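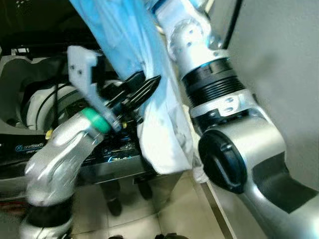 Front loaders are my favourite machines in any laundry to inspect, and I say that having done the dryers, the troughs and the ironing press at Orakzai House as well. You open the door and nearly everything you need to know is right there in front of you. Look at the white rubber gasket running round the drum opening: that ring is the first thing on the list every time, and on a white one like that you can spot a black speck of mould from across the room. Same goes for the garment being held up at the front. It's sheer light blue up top and white below, with the white part bunched and dangling near the floor, and light, floaty things like that are the ones I most want handled gently and checked over before they go anywhere near a spin. There's a black cable looped across the front of the opening too, and a cable in that spot has to be clear before any door is closed. See items 4 and 9.

ORAKZAI HOUSE LAUNDRY
Front loader safety and condition check, September
Checked by: Nokuthula Magagula
Cycle counter at start of check: 328

Key: OK / Watch / Fix / N/A

BEFORE SWITCHING ON

1. Power point and plug
Result: OK
Plug sits firmly, no browning on the face, switch clicks properly. Tag is current. Lovely to see the power point up at chest height after the reno. The old one was down behind the machine, and I used to do this item lying on my side with a torch in my teeth.

2. Inlet hoses and taps
Result: Watch
Cold tap turns easily. Hot tap is stiff and needs a new washer in the next few months. Both hoses are the braided type, 1,000 mm long, no bulges, no rust at the crimps. Ran a dry tissue round each fitting and it came away dry. Please write the fitting date on the hose with a paint pen when they're changed next. The last lot was done in ordinary texta and it's gone.

3. Drain hose
Result: OK
Hooked over the standpipe with the plastic guide on. Not pushed down too far. Cable tie still tight.

4. Cords, cables and anything hanging
Result: OK after tidy
Stand in front of the machine and check the whole face of it, door opening included. Nothing may cross the opening when the door is shut. A cable that gets nipped between door and gasket can be damaged and can also hold the seal open just enough to leak. Phone chargers are the usual culprit here. I've put a hook on the wall above the folding bench, and it's a very good hook.

DOOR AND DRUM

5. Door hinge and latch
Result: OK
No drop in the door when it's opened wide. Latch clicks first go. Window clean, no chips round the rim. Locks within a few seconds of pressing start, and stays locked when you pull on it (do pull on it, firmly, once).

6. Gasket, outer face
Result: OK
Wiped with a damp white cloth and checked the cloth. No splits, no stickiness.

7. Gasket, inside the fold
Result: Watch
Peel the lip back and go the full circle with your fingers, gloves on. Found a hairpin, two coins and a fair old wad of grey fluff at the bottom. There's a slight scuff in the rubber at the bottom right, not through. I've noted it so that whoever does the next check can tell if it's grown. If you can catch a fingernail in it, mark it Fix and take the machine out of use.

8. Drum interior
Result: OK
Use a torch! Even in a bright room the inside of a drum is dark, and you won't see a bra wire poking through a hole until it has ruined somebody's jumper. Turned the drum by hand, three full turns, no scrape and no grinding. Lifted the lip of the drum to feel for bearing play and it was beautifully tight.

CLOTHES HANDLING AT THE MACHINE

9. Garments checked before loading
Result: OK, with a reminder
Hold each light item up by the top and let it hang. You'll see ties, straps, loose hems and forgotten tissues straight away, and it takes no time at all. Thin, see-through fabrics go in a mesh bag on the gentle program. If one piece mixes two kinds of fabric, go by the more delicate one. Check the label if it has one, and if it doesn't, cold and slow.

10. Nothing trailing on the floor
Result: Watch
Long pieces tend to slide down in front of the machine while the rest is still being gathered up. It's a slip hazard for the person loading, and a grubby hem for the owner. Gather the tail end first, then the top. Put a basket under it if you're doing sheets.

11. Overloading
Result: OK
Flat hand over the top of the load, fingers touching the roof of the drum: if your hand fits, it's fine. The new sign with the hand drawing is working a treat. Whoever drew it, thank you, it's much better than my paragraph was.

TEST RUN

12. Fill
Result: OK
Started on cold. Water in promptly, no hammer in the pipes. Drawer rinsed clean, though there was a crust of old powder in the middle compartment, and I took it out and scrubbed it in the trough. Please use the scoop that lives in the Vonura tub. Half a scoop is heaps.

13. Wash and drain
Result: OK
Watched the floor for the full 20 minutes of the quick program. No drips at the door, none at the back. Pump sounded clear. Filter was opened beforehand with a shallow tray under it: one button, one very small sock.

14. Spin
Result: Fix, done on the spot
Set to 1,000 rpm. The machine started to walk at the top of the spin, and I stopped it. Front left foot had wound itself loose. Levelled it with the spirit level from the Distau toolbox (red box, under the bench, please put it back), tightened the lock nut and ran it again. What a difference! A cup of water on the lid barely rippled.

15. Door release
Result: OK
Unlocked on its own after the drum stopped. Never force it. If it's still locked well after the end of a cycle, turn off at the wall, leave it a while, then try again.

ROOM

16. Floor
Result: OK
Dry, floor waste clear, grate sitting flush. The mat has been turned the right way up, rubber side down.

17. Ventilation
Result: OK
Exhaust fan pulls a sheet of paper flat against the grille. Window stay repaired since last check.

18. Chemicals
Result: Fix
Bleach was on the open shelf next to the vinegar. Those two must never be mixed and shouldn't be neighbours either. Bleach is now in the lockable cupboard and the key is with the office.

19. Access
Result: OK
Clear path to the door, clear path to the taps. The Beladitz drying rack folds flat now that the bent leg has been straightened, and it can live behind the door.

COMMENTS

This machine is in really good nick and I'd be happy to have it at my place. Items carried over to the next check are 2 (hot tap washer), 7 (gasket scuff) and 10 (trailing laundry). Item 14 should be looked at again after a week or so of ordinary use, as feet that have come loose once like to do it again.

One request for everybody: leave the door ajar when you've finished, and give the rubber ring a quick wipe with the cloth on the side of the machine. The cloth is washed with the tea towels. If it has gone missing there are spares in the second drawer.

Cycle counter at end of check: 330
Signed: N. Magagula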